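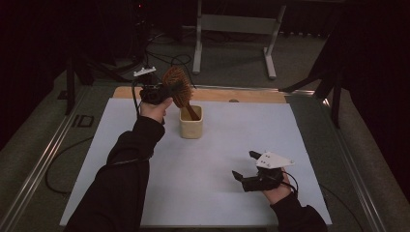

A round brush in a hand-held gripper, its handle still in the cup.

The brush in the cup

Opinion, 2 Aug 2024

Whether a machine can do housework is usually asked at the wrong scale. Folding a week's washing or clearing a kitchen bundles hundreds of small jobs, and a failure in any of them sinks the result. I would sooner ask about a brush and a cup.

Putting a long-handled object upright into a small container needs a firm grasp, a fair estimate of where the handle ends, and a tilt corrected on the way down. The load is top-heavy. If the handle catches the rim, the cup moves or goes over. A person feels the contact and adjusts. A plain two-finger gripper reports very little of it, and at Gamik, where I spent part of April watching trials on a Sorano arm, most lost attempts were lost at the rim.
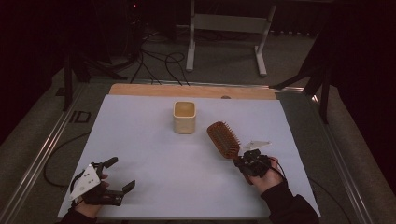
Vol. 9, No. 5

A paddle hairbrush sets a different problem from a round one. The head is broad and flat, so the mass sits to one side as soon as the brush rolls in the fingers. Gripped near the base of the handle, it leaves the whole length as a lever against two small pads. Skill learned on one brush carries over to the other only in part — a bathroom shelf holds a good deal more than two.

Demonstrations made by people holding the grippers themselves are the best remedy I have seen. They record what the tool can do in competent hands, and that sets an upper bound. The arm then has to get near it, with the cup 30 mm from where it stood yesterday and the lamp switched off.

My answer is therefore no for the household, and a qualified yes for the shop floor, where the Weerasinghe packing line presents one part in one tray all shift. Skitow's brochure promises a tidy home within 7 years. I would want to see the rim problem closed first, on objects the arm has not met before.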